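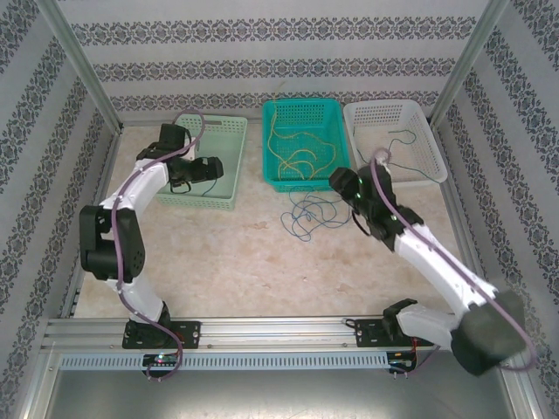

Keeping the book

I've been going to watch Avent play cricket for most of my adult life and until this summer I had never once picked up the scorer's pencil. I had excuses. I was on the barbecue, I was minding somebody's toddler, I'd left my glasses in the car. Then Iida Vainio did her ankle stepping off the pavilion verandah the night before the Villanueva game, and rang me while I was still in my pyjamas the next morning to ask what I was doing with my weekend.

Well, I was scoring, apparently!

If you've never looked at a proper scorebook, it's a lovely, horrible thing. There's a row for every batter, a grid for every bowler, a run of tiny numbers along the bottom that you cross off as the total goes up, and all of it has to agree at the end. Iida does hers in three colours of pen. I took a pencil and a very large rubber, and I'm not ashamed of that.

Villanueva batted first, and they'd sent their own scorer along, a woman called Anayeli Ochoa who had a cushion, a thermos and a little brass bell. The bell is for when the umpire signals and you want him to know you've seen it. I'd been waving my arms like I was landing a plane. She let me have a go of the bell after drinks, which I thought was very decent.

She also taught me the most useful thing I learned all weekend. Say it out loud. One of you calls it ("two to Surdu, off Hellwig's bowling") and the other one says it back, and only then do you both write it down. It felt silly for the first few overs and after that I couldn't have managed without it. You do end up talking like that at home, mind you. I called a leg bye on the dog.
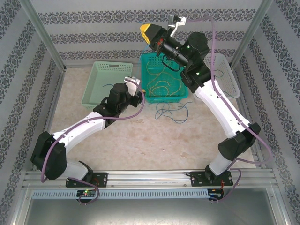
Side by side on the rail, with purple cables looping along both arms.

Now, to the cricket, for those of you who were at the beach. Villanueva made 353, and plenty of those came in the hour before tea when the wind got up and everything hit in the air towards the creek just kept going. Our Lieselotte Hellwig bowled straight through the worst of it from the road end and finished with 3 wickets, and she should have had another one, but the catch went down at mid-off and I'm told I'm not to say whose hands it went through. He knows. It's not in the book, either. Dropped catches don't get a symbol, and I think that's a kindness.

Emilian Surdu, who grew up playing in our juniors and now bats at number four for them (traitor, we love you, come back), got 58 and looked in no trouble at all until he ran himself out. I had to ask Anayeli how to write a run out. You don't give it to the bowler. I'd given it to the bowler. Out came the rubber.

We batted on the second day and I won't go through it wicket by wicket. The top order had one of those mornings. There was a nice stand after lunch when it looked as if we might bat out time, and people started moving their chairs closer to the boundary the way they do, and then the new ball was taken and people started moving their chairs back to their cars. We lost, but we lost late, with the shadows right across the pitch and the kids' game behind the nets still going long after ours had packed up.

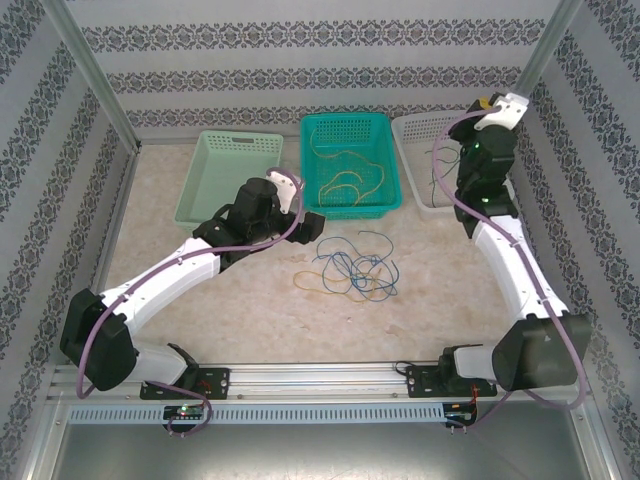
The real drama was at the scorers' table after the last wicket. Anayeli and I totted up our innings and she was a run ahead of me. One run! It made no difference to the result and we both could have gone home, but she had her shoes off and the thermos still had something in it, so we went back through the lot, over by over, until we found it. A no-ball in the middle of the afternoon. I'd put down the little circle and forgotten to add it to the total, right about when my nephew came over wanting money for the canteen.

I fixed it and we signed each other's books, and I drove home so pleased with myself that I missed the turn.

Iida has since been through my pages with her ankle up on a kitchen chair. Her verdict was that the numbers are right and the handwriting is a disgrace, and she'd like me to do the away game in December as well while she's off her feet. I've said yes. I've ordered my own bell.

If anybody fancies sitting in and learning, there's a spare chair next to me at every home match and I'd be glad of the company. You don't need to know anything much. Bring a cushion, the bench is murder by the second session, and if you've got a decent pencil sharpener bring that too, mine's gone missing somewhere in the kit bag with the old bails.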